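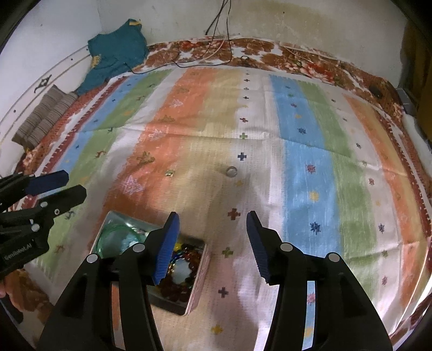 Washing sheets: 90 or lower?

pomum_jar
How hot do you wash patterned cotton sheets? I've been doing mine at 60 C on my mother's advice and the colors are going. The label says 40.

Tarkbridge59
Follow the label. I wash at 40 with regular powder and have had the same two sets for six years.

wuyts_k
40 is fine for color but I wouldn't do it every week. Body oil builds up and the pillowcases start to smell. Every third wash I go to 60.

Tarkbridge59
Never had that. Are you using liquid? Liquid leaves more behind in my machine.

wuyts_k
Powder. We have very hard water in Flovdale so that may be part of it.

Hanneke Kuipers
I worked in a hotel laundry. We ran white sheets at 90 and anything printed at 60, and the printed ones still faded. Turn them inside out if you have duvet covers, and don't fill the drum.

pomum_jar
I do overfill it. What about spin speed? Mine is set to 1000.

Hanneke Kuipers
1000 is OK for cotton. Shake them out before you hang them.

wuyts_k
I'd go lower, they crease badly at 1000.

Tarkbridge59
Disagree, then they take all day to dry in February.

pomum_jar
Going with 40 and a smaller load. Will post again after a few washes.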